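Voting my shares for the first time

Nov 9, 2021

I have owned shares in Pritora since my old employer was bought out and our savings scheme was turned into stock. It comes to 500 shares, which sounds more than it is. Every April a thick envelope turns up with the annual report and a voting form, and until this year I put both straight into the recycling.

What changed was the pay vote. Pritora's board wanted to give the incoming chief executive a joining award to make up for bonuses he was leaving behind at Hustmont. I read about it in the paper, recognised the name of the company and went looking for the envelope.

The pay section of the report is long and I won't pretend I followed all of it. The salary is easy enough to find. After that you get the yearly bonus, then the share plan that pays out after 3 years, then the pension, and then the joining award, which was on a page of its own near the back with a footnote longer than the paragraph it belonged to. The award was to be paid in 2 parts. The second part depended on him still being there and on nothing else that I could see.

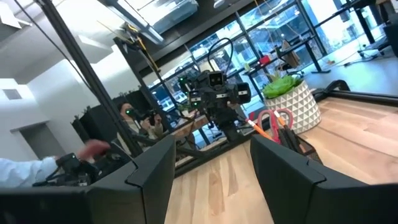 My objection was to that second part. I don't mind a company paying to get the person it wants, and if he really was giving up money at Hustmont then I can see why he would ask for it back. But the old bonuses had targets attached and might never have paid out in full. The new award had none. Staff bonuses at Pritora do have targets, set by department, and the report was keen to talk about investment in new equipment. You can't buy new equipment without somebody having to write a case for it and say what it would do. I thought the joining award should have had the same treatment.

So I voted against the pay report and for everything else, including the re-election of the woman who chairs the pay panel. Some people vote against the chair as well, to make the point harder. I thought one vote was enough for a first go.

The voting itself was a nuisance. My shares are held through Lloyd, the small broker in town, so the form in the envelope was no good to me and I had to do it through their website. The button was under "Corporate actions", not under "Voting", and the deadline was earlier than the one printed by the company. If you hold shares through a broker, check this before you do anything else.

The report passed. There was a fair-sized vote against, and the board put out a short statement saying it would "continue to engage with shareholders". I have not been engaged with so far.

I also have a few shares in Skutitton, left over from the same scheme. Their report is only 8 pages on pay and much easier going – I read it on the bus. I will vote on that one too.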